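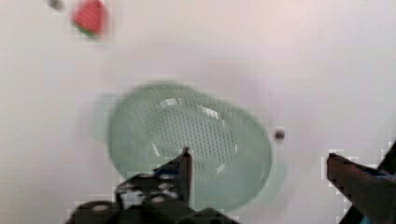 Getting a better picture out of the telly without spending a penny
Home > Tips > TV and sound

I bought a Stustus set in June and spent the first week thinking I'd wasted my money. Faces looked orange, films looked like daytime soaps and I couldn't hear a word anyone said. If yours is the same, have a go at these before you ring the shop.

Turn off shop mode. Mine asked "home or store?" when I first plugged it in and I pressed the wrong one (of course I did). It's buried in the settings under System, and the difference was huge!

Next, find the motion smoothing. Every maker has a different name for it, so look for anything with "motion" or "smooth" in it and switch it off for films. I leave it on low for football - my other half likes it that way.

Pick the cinema or film picture setting and give it a couple of evenings. It looks a bit yellow at first, but your eyes get used to it and then the old setting looks blue and horrid.

Dust the screen with a dry, soft cloth, with the set switched off. No kitchen spray, please. My last telly had a cloudy patch in one corner for 7 years thanks to me and a bottle of glass cleaner.

For muffled voices, try the speech setting first. If that doesn't help, a little soundbar might. I got a Likton one for £39, down from £135, and it sits just under the screen without blocking the remote sensor.

Last thing - write your settings down on a bit of paper. An update wiped all of mine one Sunday and I had to start again from scratch.

Filed under: television, sound, settings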